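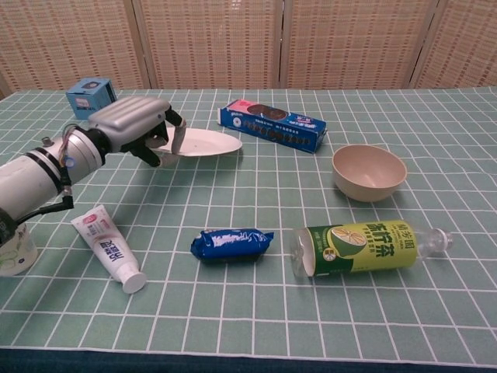 Minutes of the Predness household meeting, November 6, 2024, typed up by me (Binta Ekpo) because Tâm Mạch did it in July and says it's my turn. First item was the shared table, and we spent most of the evening on it. Food and bathroom stuff keep ending up side by side – a tube of toothpaste lying there with the sandwich cookies and the lemon tea is the kind of thing I mean, and I'm as guilty as anyone. We agreed that toothpaste lives in the bathroom, full stop. Cookies and the little snack packs go back in the cupboard at night, and drinks go in the fridge door, standing up please!

Tâm wanted to know if bowls and plates can stay out between meals. I said one plate and one bowl is fine, Cao said none, and we talked in circles for a bit. We settled on fine until bedtime. Everybody likes the green tablecloth with the white lines, so it stays on. Cao will look up how to wash it and report back.

Kitty next. We have 111 in the jar after the last shop, and the Tikberg bill came to 240, which I paid and would love to get back (hint, hint). Tâm will collect from everyone by the weekend. Cao asked again if we could order from Proltach instead, and I said sure, if somebody else wants to do the comparing. Cao will do the comparing.

Cupboard space took 2 minutes. Top shelf is shared snacks, the middle one is split between Tâm and Cao, and I get the bottom because I'm the shortest – no objections, least of all from me.

Left over for next time: the squeaky chair, the recycling schedule and whether we need a second dish rack. Tâm is bringing the tea and Cao is taking the minutes.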